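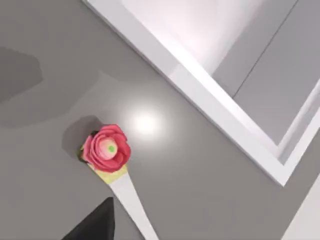

Rose on the counter, one finger coming in from below.

Print | E-mail

January 13, 2026. Gumura, simulated side. Camera mounts, light, finger offsets.

Came in to find that the model and the bench disagree again about where the fingers are. The bench has been told it's wrong before and doesn't care, so we change the model. Hicham swapped the fingertips on the real arms before the break and wrote the new length on a piece of tape, which he then stuck to the box the old ones went into. The box was in the cabinet marked "cables." Length is now in the config file, with a comment, like civilized people.

Order of work for anyone repeating this:

Load the kitchen layout with both arms parked. Leave the objects out for now. Set the finger length first, then the wrist cameras. Last time I did it the other way and got to do the wrist cameras again. Save after each arm, under separate names. The loader will happily write the left arm's numbers over the right arm's and report success.

Finger length is in and both arms load without complaint. The old value made the tips sink 3 mm into the counter, and the physics engine dealt with this by launching the whole arm at the ceiling. Quite pretty the first time. Ieva has a clip of it if anyone needs cheering up.

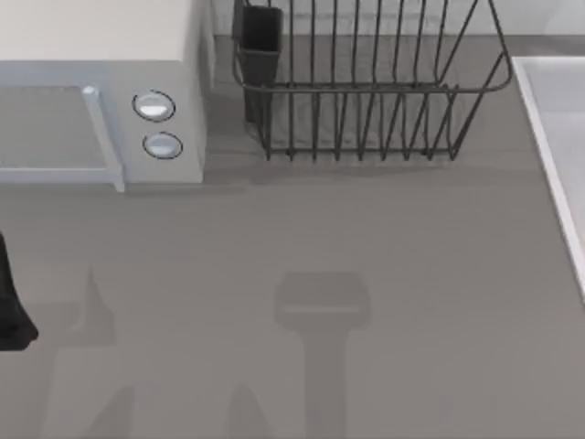
The overhead light was the next job. Agnese moved it in March to get rid of glare on the sink, and as far as I can tell no one has looked at it since. I want it back over the middle of the counter, at a height that gives soft edges but keeps the shapes readable, as I use the shadows as a poor man's pose check. The T low down in the middle is the gripper and wrist, and if the head of it comes out lopsided then the wrist roll is off and there's no point going on to anything clever. Head looks square to me. Stem runs straight down. Moving on.

Shadow softness is set to 12 now. At 700 samples it takes long enough to go and make tea, and the result is no better than what we had, so samples went back down. Arūnas will say he told me. He did, in writing, with a graph.

Wrist cameras. The mount file still had the old bracket in it, the one that used to come loose on the real arm every other day. New bracket tilts the camera down 10 degrees more. In the model that is one number. On the bench it was a bent Allen key and most of an afternoon, so I'm not complaining.

Drove one arm over to the microwave to see what the finger looks like against something with straight edges.
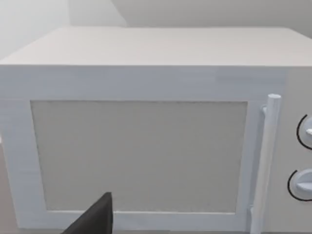 Finger at the lower left of the door. Handle is over on the other side, no contact showing.

This is a better check than the checkerboard for my purposes. The door is full of straight lines and the window is a plain gray panel, so a dark fingertip shows up on it with no argument. If the tip jitters with the arm holding still, the joint damping is too low. Raised the damping one step on the wrist only. Do not raise it on the shoulder as well "to be safe." Dalia did that in the Osau cell and it moved like it was stirring cement.

Still to fix: the microwave front has faint streaks in it at close range. Could be the denoiser, could be the texture. I'm leaving it for whoever gets annoyed first.

The rose went back in afterward as a loose object. It has a long white stem more like a paddle than anything you'd find at a florist, so the fingers at least have something flat to close on. Its friction value is inherited from the mug, for reasons that are lost. Changed it to its own entry. Grasp test is for tomorrow, please don't run it on the old file.
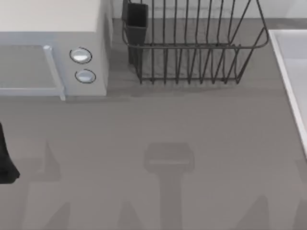

Avotiņš Robotics Workshop, Cell Maintenance Group

Parked view, kept for comparison. Things to look for if you load the layout and suspect someone has been in it: the row of small pointed shadows along the bottom, and a bit of black finger at the far left just below the microwave. Rack should load empty. If it's full of plates you've opened the Gunduvden demo layout, and please close it without saving.

Left for next time:
- rename the arm files so left and right are in the name and not just in my head
- ask Arūnas which denoiser version his graph used
- tape with finger length: take off the box, stick in this notebook
- put the spare bracket screws somewhere other than the "cables" cabinet
- Hicham to re-measure the other fingertip, he only did one and assumed the rest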